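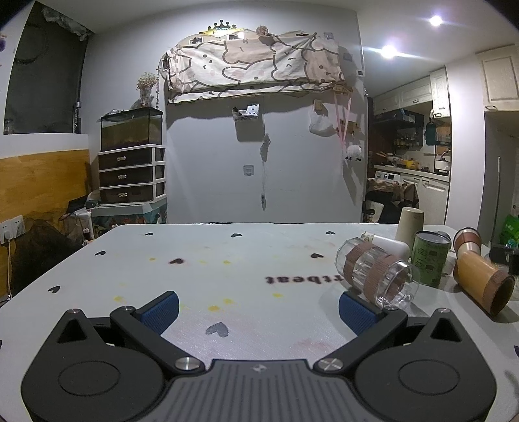
*White tabletop with dark hearts*

# How do I run ranked voting for a "worst Best Picture snub" night with friends?

**Asked by** prustbridge_projector
**Tags:** movies, awards, voting, party-planning

We have a film group in Prustbridge and every July we do our own awards night. It's off-season on purpose, so people have had time to catch up on the nominees at home. There are 16 of us. Each year we pick one past ceremony, everybody rewatches what they can, and then we vote on what should have won.

Up to now we've voted by show of hands. The problem is that the same two or three movies always split the vote and something most of the room doesn't care for wins with five hands. Last July that happened in three categories and there was a long argument about it in the kitchen.

I want to switch to ranked ballots for the top category, the way the Academy does it for Best Picture. What I need to know:

- Do people have to rank every movie, or can they stop when they run out of opinions?
- What do I do about people who haven't seen all of them? With ten nominees, most of us will have seen six or seven.
- Is it worth doing ranked ballots for acting and directing too, or is that overkill?
- How do I break a tie? With 16 people we get ties a lot.

I don't want to use an app. Half the group won't install anything, and the Wi-Fi at the house is bad. Paper only.

---

## Answer 1 (accepted)

**Yvonne Garside**

I've counted ballots for a group like this for several years, first with 40 people and now with 38. Paper works fine. Here is the procedure we use.

1. Print one ballot per person with the nominees in alphabetical order and a blank line next to each title.
2. Voters write 1 next to their favorite, 2 next to their second choice, and so on. They can stop whenever they like.
3. Sort the ballots into piles by first choice.
4. If one pile has more than half of the ballots, that movie wins and you're done.
5. If not, take the smallest pile and move each of its ballots to the pile of the next-ranked movie that is still in the running.
6. Any ballot with no remaining choices goes in a separate "exhausted" pile and doesn't count toward the total anymore.
7. Repeat from step 4.

With 16 ballots you need nine to win on the first count. If two ballots get exhausted later, you have 14 left and need eight. Write the new total down each round, because people will ask.

On your second question, tell people not to rank anything they haven't seen. Leaving a line blank is better than guessing from a trailer. It does give an edge to the movies everyone has seen, and I don't know a way around that except picking the ceremony early so people have time. We announce ours three months ahead and post where each title is streaming or whether the library has the disc.

For the acting and directing categories, the Academy just takes the most votes in the final round, so you'd be true to the real thing if you kept it simple. With five nominees I'd still use ranked ballots if you had a split vote last time. It adds a few minutes per category. Screenplay and the technical awards we do by most votes and move on.

Ties: if two movies tie for last place, drop the one with fewer first choices on the original count. If that's also tied, drop whichever has fewer second choices. If that's tied too, draw a slip. For a tie between the last two movies, we call it a tie and both win. It has happened to us once.

One more thing. Have somebody who isn't voting read the ballots out loud, or have two people sort together. My handwriting made one person's 1 look like a 7 and we had to redo a category.

> **Comment from prustbridge_projector:** Thank you, this is what I needed. Do you let people see the piles while you're sorting?

> **Comment from Yvonne Garside:** Yes, we sort on a table in the same room. It takes longer with everyone leaning in, but they like watching a favorite get eliminated and seeing where the ballots go.

---

## Answer 2

**skarholm_fu**

Points are easier. First place gets 5, second gets 4, third gets 3, and so on down to 1. Add them up. You only need a calculator and there are no rounds.

We did this for a foreign language category night and the winner had 116 points, well ahead of the runner-up. No arguments.

The downside is that people will put the strongest rival last or leave it off to hurt it. If your group is competitive, then the method in the other answer is probably safer. Ours isn't that bad.

> **Comment from Yvonne Garside:** It also helps the movie everyone thinks is pretty good over the one more people love. Some groups want that.

---

## Answer 3

**zestidia**

Just do it by hands again but have a runoff between the top two. That fixes most of it. Also pick a year with five nominees so you don't have to watch ten movies.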